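Tergate sells its tabletop simulation package by the seat, and a seat buys less than the brochure suggests and more than most integrators will use in the first year. We ran the current release, Broltness, for 6 weeks on a workstation of ordinary office grade. The license we tested costs $3000 a year.

The package has two parts. One is a physics engine with arm models, joint limits and contact settings already filled in. The other is a library of rooms, tables and household objects, and this is where the money has gone. Older kits gave the user gray blocks on a gray plane. A policy trained on those tended to fail the first time it met a handle.

Scene files are plain text. Objects can be swapped, scaled or moved without opening the editor, and a batch script will write out 40 variations of a layout while the user does something else. Mass and friction are set per object. Several defaults were too generous: our mugs held to the fingers at angles where ceramic would slip. Naima Shawky, who maintains the object library, said the values are being measured again and that corrected files will ship in October.

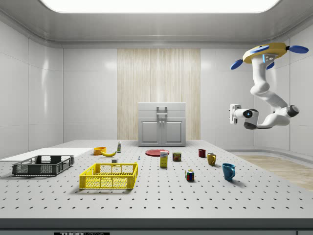 Does a task learned in the simulator carry over to a real arm?

Partly. Reaching and coarse placement transferred well in our trials, while grasps on thin or rounded parts needed further training on hardware.

Rendering is clean and quick, with soft shadows and a fair treatment of plastic and glaze. Lighting can be randomized, although the controls sit three menus deep and reset when a scene is reloaded. The logging tool is better. It records joint positions, gripper state and contact forces on one clock, and exports them in a format our own scripts read without changes.

Support is by email. Younes Abdel Hamid answered two of our questions the same afternoon and a third, on a crash during batch export, after 12 days. The fix worked.

Shops that already own an arm and have someone comfortable with Python should ask for the trial license. It has the full object library and leaves out batch export. Multi-arm scenes are sold as a separate module, which we did not test.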